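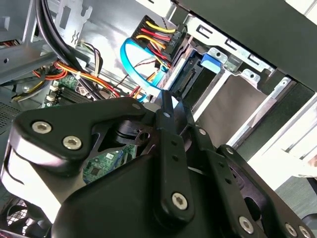
Rhys Whitelaw talks fast and doesn't sit down much. He's got a bench at the Midbridge shared workshop, the one by the roll-up door, and a robot arm he has been building there since March. He wants it to take old desktop PCs apart and put them back together. "Apart is the easy half," he says. "Anybody can rip a cable out."

The drive cables are what's eating his Saturdays. SATA power, SATA data, both stiff, both with somewhere else they want to be. "A connector is a nice square thing and then there's five wires on the back of it pulling sideways. The arm doesn't know about the wires. I have to tell it about the wires."

He calls the arm Brisura. Won't say why. Fingers are flat black plate and hex screws, version 2, the first ones bent. Budget was $600, he's at $391 and a bit smug about it. The control code he wrote himself, nights mostly, and it logs every grab it tries. 1,982 when I asked. Most of those were misses, he says, and he keeps the misses on purpose.
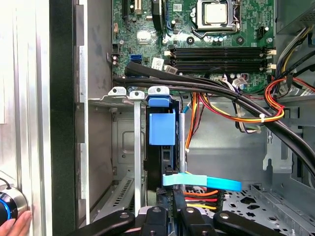 Why start with desktop cases and not something simpler?

They're free, and the insides are a mess in a useful way. People drop old ones at the workshop every week, so Whitelaw never runs out of practise material, and a gripper that can get between a wire bundle and a drive cage can get in most places.

He's had help. Folks from the Parkow club lent him a camera mount and argued with him about it for a whole evening. "They wanted it up on a pole. I want it at the wrist, I want to see what the fingers see. Even if half of what I see is fingers."

Next on the list is slotting cards into a bracket upright, without leaning on them. Slow going. "Boards flex. You push at the bottom and the top goes its own way, so now I go in slow and stop, go in slow and stop. Its boring to watch."

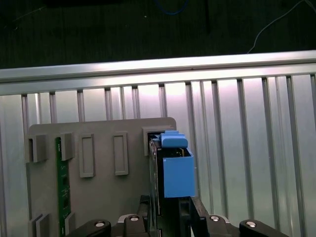
Dark card in the jaws, blue housing at the top bracket.

He'd like to show it at the next open night, if teh wrist motor holds up. New one's on order. Then he's back at the bench, looking for a screw.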